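Packing for Cliltolcombe (again)

2018-10-14

So I'm doing it — I booked another stay at the little retreat place up in Cliltolcombe, and this time I'm going for the quiet week and skipping the yoga weekend altogether. I loved the yoga weekend! But with up to 40 people there you spend a lot of it waiting for the kettle, and I came home more tired than I left.

The quiet week is run by the Gromlow people, the same ones who do the lakeside walks. You get a room, three meals, a fire in the evening and no schedule at all. My deposit was 80 dollars and the rest is due when I arrive, which suits me fine (the car needed new tires, don't ask).
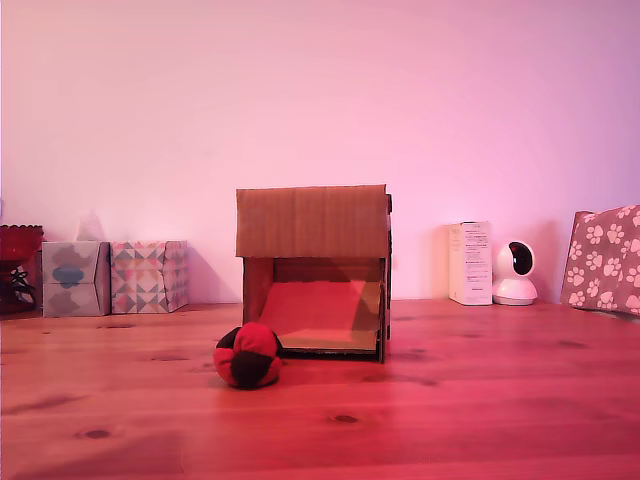

What I'm bringing this time

Last year I packed like I was moving house. This year it's one bag: wool socks, two sweaters, my Flelto blanket, a flashlight, and the big paperback I've been dragging around since spring. It has 1,346 pages and I'm on page nine, so wish me luck. I'm also taking earplugs. The walls are thin up there and somebody always gets up at five to meditate in heavy boots.

No laptop. I went back and forth on that one, and I'll probably sneak my phone along for the drive. There's one bar of signal by the gate if you stand on the step.

Getting there

The road climbs to 3,000 feet and the last stretch is gravel, so go slow and get there before dark. I stop at the Vasylenko bakery on the way for rye bread and those poppy seed rolls — buy more than you think you'll want, they're gone by the time you park. 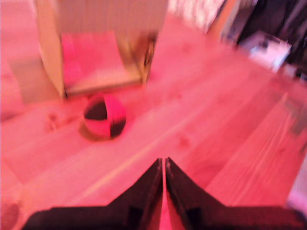 Pink light on the wood grain

If you've done the quiet week before, leave me a comment and tell me whether I need my own towel. The website says one thing and the email says another.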